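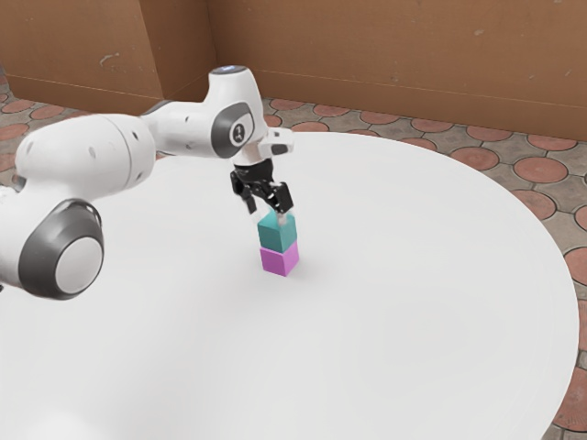

Every February someone tells me you can judge the coming summer by how deep the worms are. My neighbour Nuala swears by it. So I dug a hole, and then a few more, and wrote it all down for 14 weeks.

Worms go deeper when the top of the soil is cold or dry. I got that far. What July would be like, they kept to themselves — I had 52 worms near the surface before the wettest month we've had here, and almost none before a fairly ordinary one.

Nuala says I dug in the wrong place. Maybe, but she hasn't said where the right one is, and I'm not lifting the patio to find out. The robins did well from it.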